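件名: Re: [grip-ml] 手首マーカー入力、Nidelの手持ちコントローラの代わりになるか
差出人: Torquil Lennox
日付: 2026年2月25日

レノックスです。返事が遅くなりました。

Zofia Rutkowskaさん wrote:
> 手首バンド方式を一月から使っていますが、正直かなり気に入っています。
> 両手が空くので、Nidelの手持ちコントローラのように「握ったまま作業の
> まねをする」必要がありません。406回の試行のうち、追跡が切れて
> やり直したのは64回だけでした。Jadgateの平行グリッパへの変換も
> 思ったより素直です。次の比較では手持ち式を外して、バンドだけに
> してもいいのではないでしょうか。Skjelbredの二指も同じ設定で
> 動かせるはずです。

手持ち式を外すことには、いまのところ反対です。

まず「64回だけ」というところ。406回中の64回を「だけ」と呼べるかどうかは作業の中身によると思います。机の上の物をつまんで箱に移すだけなら、切れたところからやり直せば済みます。紙を押さえながら字や線を消すような作業では、途中で切れると紙の位置も力のかけ方も変わってしまい、やり直しは別の試行になります。64回の内訳(どの作業で、どちらの手が、何秒目に)を出してもらえませんか。合計だけでは判断できません。

次に、「両手が空く」という利点。空いた手で何をしたかまで記録できていれば利点ですが、バンドが教えてくれるのは手首の位置と向きだけです。指が開いているのか握っているのかは、別のカメラ画像から推定することになります。消しゴムくらいの小さい物を握り込むと、外から見えるのはほとんど拳だけで、グリッパの開き幅に直す段階で誰かが値を決めているはずです。前回の設定ファイルを見たら、開き幅が40 mmの固定値になっている箇所がありました。あれは推定値ですか、それとも仮の値が残ったものですか。

Gemechu Adugnaさんからは、Vurnetcombeのリグなら机でも床でも同じ精度が出ると聞きました。これも私は信じていません。机では前腕の角度がだいたい決まりますが、床に座ると腕が体の近くに寄り、手首のひねりも大きくなります。マーカーの面が頭のカメラから逃げる条件としては、床のほうがずっと厳しいと思います。

紙の作業、机と床。

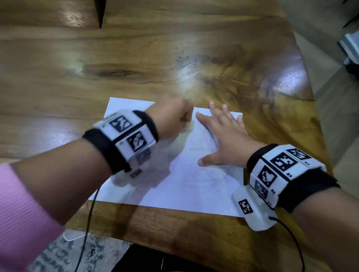
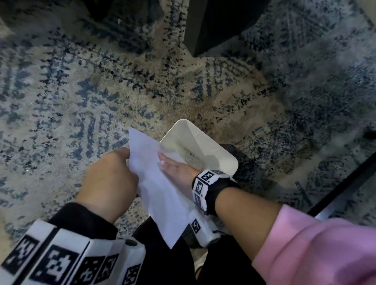
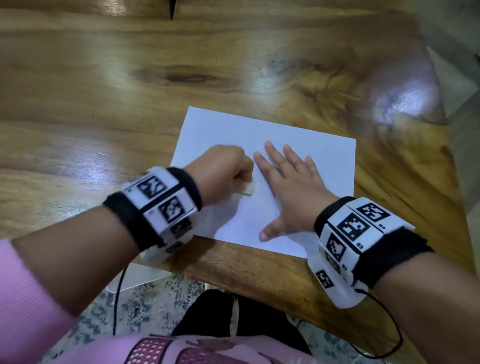
もう一つ、ケーブルの件。有線のままだと、腕を引くときに無意識に動作が小さくなる気がしています。これは私の印象で、数字はありません。Delyth Craddockさんは「慣れれば気にならない」と書いていましたが、慣れた人の動作だけを集めるのなら、それはそれで別の偏りになりませんか。電池式に替えた版が出るという話も読みました。重さが書いていないので保留にしています。

それから、片手を開いて押さえ、もう片方で擦るという動作を、Jadgateの平行グリッパにどう割り当てるのかもまだ腑に落ちません。手のひら全体で押さえている力を二本の爪で代用すると、紙はたぶん回ります。Skjelbredの二指でも事情は同じで、「同じ設定で動かせる」のと「同じ作業ができる」のとは分けて報告してほしいです。変換が素直に見えたのは、物をつまむ作業の比率が高かったせいではないかと疑っています。違っていたら訂正してください。

次回の比較について、私の案です。

・手持ち式は残す。作業は紙押さえと、皿の中身の移し替えの二種類にしぼる
・机と床で回数をそろえ、合計400回。左右の手も別々に集計する
・追跡が切れた試行は捨てずに、切れた時刻つきで残す
・開き幅の決め方を先に文章で共有する。固定値なら固定値と書く
・バンドの締め直しをしたら必ず記録する

最後の項目はMorag Ritchieさんの提案をそのまま借りました。以前の記録には締め直しの欄がなく、途中からずれた値が入っていても後から見分けようがありません。私の手元のデータも同じ状態なので、偉そうなことは言えませんが。

バンド方式が駄目だと言っているわけではありません。準備が速いのは認めます。ただ、手持ち式のほうは開き幅が引き金の値としてそのまま残るので、比べる相手としてはまだ要ります。

Rutkowskaさん、まず64回の内訳をお願いします。表計算のままで構いません。列の名前も直さなくて大丈夫です。

Torquil Lennox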